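4.2 Thin plastic and the hanging bag task

I'll admit I expected the bag to be the easy one. We'd already got decent results on the rigid objects, and a shopping bag weighs next to nothing, so how bad could it be? Quite bad, as we found in June. A thin bag changes shape whenever a finger brushes it, and our depth estimates on crumpled, see-through plastic were all over the place. Mirela Queiroz suggested we stop asking the policy for a single grasp point and have it predict a short stretch of graspable edge for each hand instead – a change that took her one afternoon and saved me a month of fiddling.
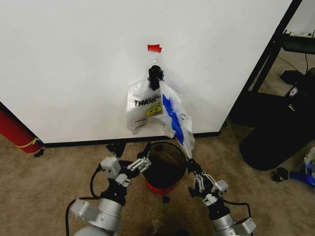 Figure 7. Hanging bag task, head view. The bag is held against the wall above a small bin, with both grippers in view.

We trained two versions on the same 571 demonstrations. Seixas is the plain one, with point targets, and Jolleo is the one with Mirela's edge targets. Everything else stayed the same, right down to the learning rate. Over 12 trials each, Seixas managed 2 clean grasps and Jolleo managed 7. I know 12 isn't many, and I wouldn't hang a big claim on it, but the failures looked different too. Seixas tended to close its fingers on air just in front of the plastic, while Jolleo mostly got hold of something and then lost it during the lift. We come back to those slips in Section 5.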